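Section 4. Glassware: bands, table, packing away

Read all of this before you start, it's short. Questions to Tincuța Neagu at the Govari store, before 2 in the afternoon if you can.

4.1 What you need

Drinking glasses, straight-sided, clear. No stems.
Fabric bands, two per glass. Brown ones for the tumblers.
Dry tea towel, not a fluffy one.
The white round table, set up as in Section 3.
Crate with dividers. Check the dividers are all in.

Note: old copies of this guide say one band per glass. Ignore that. One band lets the glasses knock at the bottom.

4.2 Before the bands go on

1. Wipe the table. Crumbs under a glass will make it rock.
2. Take the glasses out of the crate one at a time. Stand them upright on the table, well in from the edge.
3. Run a finger round the outside of each rim, gently. Any chip, even a tiny one, and the glass goes in the breakages box.
4. Look at the base against the light. Cracks there are easy to miss in thick glass.
5. Dry inside and out. A damp glass will let the band slide.

Caution: never pick up a glass by putting your fingers inside it. Grease on the rim and it slips.

4.3 Fitting the bands

1. Open out both bands and pick off any fluff. If the hooks are full of towel lint they won't hold.
2. Lower band first. Wrap it round the bottom part of the glass, leaving the base clear so it still stands flat.
3. Pull snug and press the end down. Snug means you can't turn it with one finger. Don't haul on it.
4. A bit of loose end is fine as long as it stays clear of the base. If it goes under, start again.
5. Upper band next, a little above the middle. Keep well away from the rim, people have to drink out of these.
6. Press all the way round with your thumb, overlap last.
7. Lift the glass a finger's width off the table and put it back. If a band has moved, take it off and redo it.

Note: bands will curl with use. A slight curl along one edge dosen't matter. If it won't lie flat at the overlap, bin it and take a new one from the Cilport bag (part 1651, the brown, not the thin white ones).

Note: the bands keep glass from touching glass. They are not handles. Don't lift by them.

4.4 On the table

1. Work from the middle outwards. Heavier glasses in the middle.
2. The top has small holes in it. Don't stand a glass over one if you can avoid it.
3. Leave a hand's width between glasses, so you can get hold of one without brushing the next.
4. Nothing right at the edge. It's a round table, and sleeves catch.
5. Bands stay on until the glass is wanted.

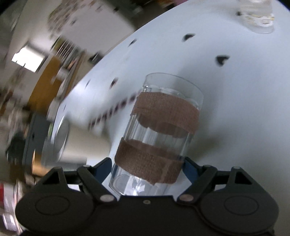
6. When a glass is needed, hold it low down and peel the upper band first, then the lower. Peel slowly. Ripping it off jerks the glass.
7. Roll used bands up with the hooks inward and put them straight in the bag. Loose bands stick to eachother, and to the towel, and to your jumper.

Caution: don't pour anything into a glass with its bands still on. Wet fabric takes ages to dry and smells by October.

4.5 Putting away

1. Wash and dry the glasses. Bands off, obviously.
2. Bands back on, same as 4.3. Yes, both.
3. One glass per slot in the crate, base down. If it's tight don't force it, use the Basell crate, the slots are wider.
4. Full crate holds 26. Write the number on the lid label if it's fewer.
5. Lid on, strap on, crate on the bottom shelf. Not on top of the chairs.

Bands can be hand washed in lukewarm water, hooks closed. Dry flat. No tumble dryer, no radiator.

Replacement bands: ask Gleice Leite at Figueiredo. They come in bags of 140, so check the cupboard before ordering more.

Chairs and cloths: see Section 5.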